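Home Forum Projects Tools Parts Swap Log in

Workshop Help > Robots and Automation > Arms and Grippers

Bottle sorter on a tabletop arm -- is a wrist camera really enough?

Posted by Eino Ikonen

I'm building a sorter for the drink bottles that pile up at our shared workshop in Virkside. The plan is a secondhand arm on a plain table, two fingers, a small camera at the wrist, and three bins. It picks up a bottle, decides what it is, drops it. I have spent 679 on it so far and I'm starting to wonder whether I've bought a slow way of doing something my nephew does for free.

Everyone I ask says the wrist camera is all you need these days. I don't buy it. On my bench it gets 84 picks out of 100 when the bottles are spaced out by hand, which is not how bottles arrive anywhere. Put a clear one behind a printed one and it goes for the gap between them. White bottles on the pale table are nearly as bad.

So, two things. Do I need a second camera looking at the whole table? And should I change the table, the lights or the fingers first? I'd like to hear from people who have built one. I have already read the brochures.

Posted by Brisa Rosales

Built one, took it apart, built it again. You should be suspicious of that 84 too, by the way. How many different bottles were in the hundred? If it was the same dozen going round and round, you measured how well it knows those bottles.

Get the second camera. A wrist view is fine for the last few inches, when you want to know if the fingers are on either side of the neck. It's poor for deciding which bottle to go for, and it's worst at the moment you need it most, because by then one bottle fills the view and the rest of the table is gone. I ran a Stoder arm with only the wrist camera for a whole winter and kept blaming the motors. I added a cheap webcam on a shelf bracket in March and most of the strange grabs stopped.

What I'd do, in this order:

1. Fix the light. One bright lamp straight overhead puts a hot white spot on every shiny shoulder and cap, and the software will happily treat that spot as an edge. Two lamps off to the sides, with baking paper over them, cost me 12.

2. Stop laying bottles out neatly. Tip them onto the table and leave them how they land, caps every which way, some touching. Your score will drop. Good, now it means something.

3. Save a close view and a wide view during every session and look at both before you change any code. Mine had text so blurred up close that I gave up on reading labels and went by shape and cap color. The wide one shows you what is leaning on what.

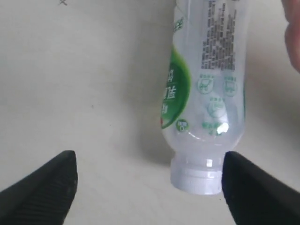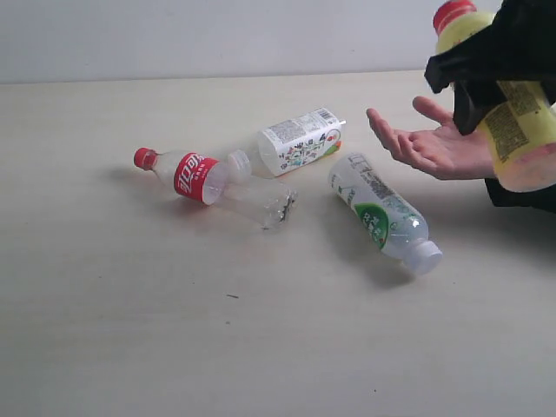

4. Leave the fingers alone until you've done the first three. Everybody wants to print new fingers. I printed four sets and went back to the first.

Also, crumpled bottles. A squashed clear one doesn't look like a bottle from any direction and I never got past 79 in a hundred on those. I sort them myself and let the arm have the rest.

Posted by Kalevi Kinnunen

just put a dark cloth on the table. worked for me

Posted by Vesna Radonjić

A dark cloth helps with white bottles and does very little for clear ones, which then look like dark cloth. It also bunches up when the fingers drag across it. If you want a darker surface, paint a board with matte paint and screw it down.

I agree with Brisa about the second camera, less so about the lamps. We have a skylight at Sokalus and the arm does well until three in the afternoon and then goes to pieces, side lamps or no side lamps. Try closing the blinds for a day before you buy anything.

As for whether it's worth it -- ours is slower than a person and I can't see that changing. If you want sorted bottles, ask your nephew. If you want to learn how to run an arm, bottles are a decent thing to practice on, they're light and they don't break when you drop them. I'd just be careful about telling the rest of your workshop that it will save them time. Ours still bring it up.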